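How to Request Permission to Photograph the Starncombe Mine Buildings

Photographers wishing to enter the former processing buildings at Starncombe must hold written permission before arrival. Applications are handled by Roya Salehi at the site office. Please complete Form 1031 and state the buildings you wish to enter, the size of your party and whether you will use a tripod.
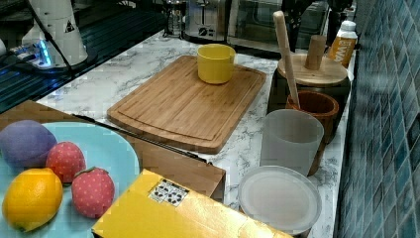 Parties are limited to four people, and every member must be at least 18. Bring a helmet, sturdy boots and two flashlights. Floors above ground level are closed. Do not move tools, papers or machinery to improve a composition.

For interior exposures, set the camera on a tripod, select ISO 200 and use a remote release. Meter for the windows first, then take a second, longer exposure for the walls and floor. The two may be combined later. 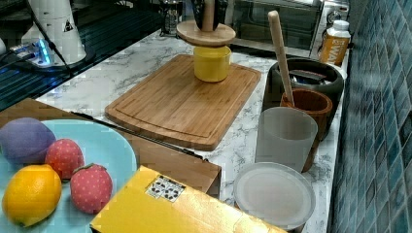 STARNCOMBE, Thursday, January 11, 2018

The east stairway is closed until June. Permits already issued for the winding house remain valid, with entry by the yard door. Questions about publication or commercial use should be addressed in writing to Mahtab Bakhtiari. Return your permit to the gate when you leave.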